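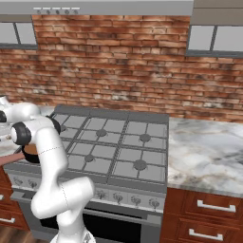 Gas cooktop with dark gray cast-iron grates.

Home | News | Heart | Nutrition | Archive

Salt substitute lowers blood pressure in adults without hypertension

10 Mar 2022

Replacing table salt with a potassium-enriched salt substitute lowered systolic blood pressure in adults who had not been diagnosed with hypertension, according to results released by the Gunn Institute in Drernstead.

Earlier trials of salt substitutes mostly enrolled patients who already had high blood pressure or a previous stroke. Whether people with readings in the normal range also benefit has been less clear.

The Rekosari trial assigned 1205 adults at random to one of two groups. Participants in the first group received a product in which part of the sodium chloride was replaced with potassium chloride. The second group received regular salt in identical containers. Neither participants nor clinic staff knew which product had been supplied. Follow-up lasted 27 weeks.

Blood pressure was measured at home, morning and evening, with the Dastix upper-arm monitor. At the end of follow-up, mean systolic pressure was lower in the substitute group than in the regular salt group. The difference in diastolic pressure was small and did not reach statistical significance.

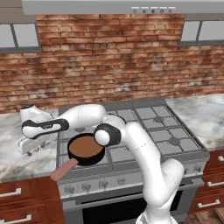

Frying pan on a gas stove. Salt used in home cooking was replaced in one of the trial groups.

Urine samples were collected over 24 hours from a subgroup of 200 participants. They showed lower sodium and higher potassium excretion in the substitute group, consistent with the assigned product having been used.

People with kidney disease and those taking potassium-sparing diuretics were excluded from the trial. "Our results can't be applied to these patients, who may not be able to clear the additional potassium," said lead investigator Thảo Ông. Blood potassium was checked at each clinic visit.

The trial was not designed to detect differences in heart attack or stroke. A longer extension is due to begin enrolling in August.

Comments (3)

marlow_k: Did they record salt from bread and processed food? That is most of my intake.

Pell: I take spironolactone and my pharmacist told me to avoid these products. Worth asking before you switch.

R. Dunmore: What was the potassium chloride percentage? Brands vary a lot.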